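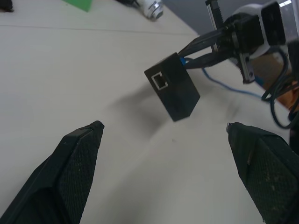 Despina Ene once told a room full of beginners that she had learned more about her robot from the episodes she threw away than from the ones she kept, and that she wished she had started reading her own discards a good deal sooner. I was sitting near the back of that room, and I remember being slightly annoyed, because I had spent most of the spring trying to throw away as little as I could. It took me until October to come around to her way of thinking, and this chapter is in large part the result.

Chapter 4
Gathering Demonstrations

4.1 Where the examples come from

In Chapter 3 we treated the training set as something already sitting on a disk. You opened it, you split it, you fed it to the learner, and you looked at the curves. That was a fair way to begin, but somebody had to make those files, and the choices made in the making will follow you through everything else in this book. A policy trained by imitation can only draw on what its examples contain. If every cable in your recordings was picked up from the same side, your policy will have a very thin idea of what to do when a cable lies the other way around.

Our running task for the next three chapters is the handover and plugging of a small networked device, which we call the Kelix task after the bench where it was first set up. One arm holds a small black box with an Ethernet-style port in one face. The box has a blue cable leading away from its back, and that cable goes wherever the arm goes. The other arm comes in with its fingers open. You have a version of this moment at the head of the chapter, seen from the wrist of the arm with the empty gripper, and I would like you to turn back to it now and then as you read, for it contains most of the difficulties we are going to talk about.

The first of these difficulties is that the box is in the air. A block resting on a table has a height you can count on. A box held by a second gripper can be at nearly any height and any tilt, and the learner must work that out from what the cameras give it. The shadow on the tabletop can help, and a learner may well come to lean on it, so please think about your lamps before you record and not after. In the early days of the Kelix bench we moved a lamp halfway through a set of 800 episodes and did not write it down. I still feel a little warm around the ears when I think of it.

The second difficulty is the cable. It pulls, it drags, and it can slide under the arm that is holding the box. Beginners often tidy it out of the way before each episode, which feels like good housekeeping. Unless you plan to have someone tidy it for the finished system too, leave it alone and let it fall where it falls.

4.2 What counts as one episode

An episode, for our purposes, runs from the moment the operator takes hold of the controls to the moment the task is finished or given up. It holds the images from each wrist, the joint positions of both arms, the opening of both grippers, and the commands the operator sent, all stamped with a common clock. Chapter 2 covered the clock, and if you skipped that section (many people do, and I can't say I blame them) this would be a good time to go back.

Decide before you start where your episodes begin and end, and write it on a card by the bench. Theda Stüber and I ran the same task on two benches for several weeks, hers called Zacharias and mine called Jorden, and we were very pleased with how quickly the numbers were growing. Then we put our recordings together. Hers began with both grippers empty. Mine began with the box already held, as I had found it quicker to put it there by hand. Between us we had 3497 episodes and two different tasks, and the learner, quite reasonably, could not make up its mind which one we wanted.

4.3 Variety, and how to come by it

People are creatures of habit, and operators grow more so as they grow more skilled. By your second afternoon you will be bringing the free arm in along the same curve each time, at the same speed, with the same small pause before the fingers close. Such recordings are lovely to watch – and they teach the learner very little about getting out of trouble.

The cure we use is a simple one. Before each session, the Sorkus script (you will find it with the files for this chapter) draws up a list of 40 starting arrangements. Each line gives a height and a tilt for the box, a resting place for the free arm, and a word or two about the other things on the table. Work down the list in order. You will be tempted to skip the awkward ones, and the awkward ones are where your policy will need you most.

Leave some clutter at the back of the table as well. A few odds and ends along the far edge do no harm, and a policy which has only ever seen a bare table may be badly thrown by a forgotten screwdriver.

4.4 Keeping, discarding, and the third pile

Now we come back to Despina's remark. Most teams sort their episodes into two piles, successes and failures, and delete the second. I would ask you to keep a third. Into it go the episodes where something went wrong and the operator put it right: a box gripped too near its corner and gripped again, or an approach that came in too low and had to be backed out. In our own first careful session we had 46 of these, and adding them to the training set did more for the Jorden policy than another full week of clean recordings.

Outright failures should be stored too, in a folder of their own and away from training. You will want them in Chapter 6, when we build a detector for episodes going wrong.

Before you go on, record ten episodes of the Kelix task on whatever bench you have, using the first ten lines of the Sorkus list. Play them back at half speed, and note for each one the moment at which you first knew how it would end. Bring those notes with you to Section 4.5, where we will use them to place our labels.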